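Packing firm moves staff to robot training ahead of September start

10 July 2025

Pratomow, the contract packing firm, is to bring robot arms on to its small-parcel line in September and has moved nine of its packers into new roles to prepare for the change.

The firm packs household goods and small electrical items for online sellers and employs 30 people at its Grarnamari site. It said there would be no compulsory redundancies as a result of the work, and that hours and basic pay would stay as they are until at least the end of the first year.

Four arms will be installed in the first stage. They are being supplied by Brusotari, which is also providing the software. They will take over the placing of single items into open boxes, the job that staff have long rated as the most tiring on the line. Folding, taping and checking will still be done by people.

The nine packers now spend part of each shift recording how the job is done. They work with hand-held grippers fitted with cameras, picking up and moving boxes and everyday objects on ordinary desks and tables. The recordings are sent to Brusotari and used to teach the arms.
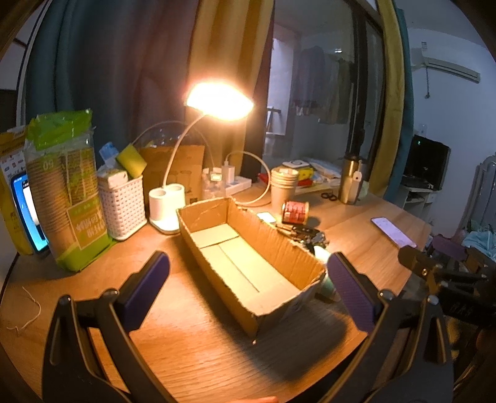 Staff taking part were given 26 hours of paid training before they began. Most came from the packing benches and had not worked with this sort of equipment before. Each person records for no more than half a shift and goes back to normal duties for the rest, an arrangement made after early complaints of sore wrists and thumbs.

The workers' group Saha, which represents part of the workforce, said it had agreed to the plan after several meetings with managers. It had asked for the recording work to be paid at a higher rate, as it calls for more care than packing and is of direct use to the supplier. Pratomow has agreed to a small hourly supplement, which will be looked at again once the arms are running.

Saha said its members were still concerned about what would happen after the first stage. Some of the older packers have said they would like to stay on the benches and do not want to be trained as machine minders. Others have asked whether the new roles will lead to a recognised qualification. The firm said it was talking to a local college but had nothing to announce.

There has also been some debate about the recordings themselves. Under the agreement, they may be used to train the arms but cannot be used to measure how fast a person works or in any disciplinary matter. Faces and voices must be removed before the files leave the firm.

Once the arms are in place, two people on each shift will look after them, clearing jams and dealing with items the grippers cannot hold. Soft bags and very thin packets are expected to stay with the packers for now.

Pratomow said a second stage, covering larger boxes, would depend on the results of the first. Staff will be asked for their views before any decision is made.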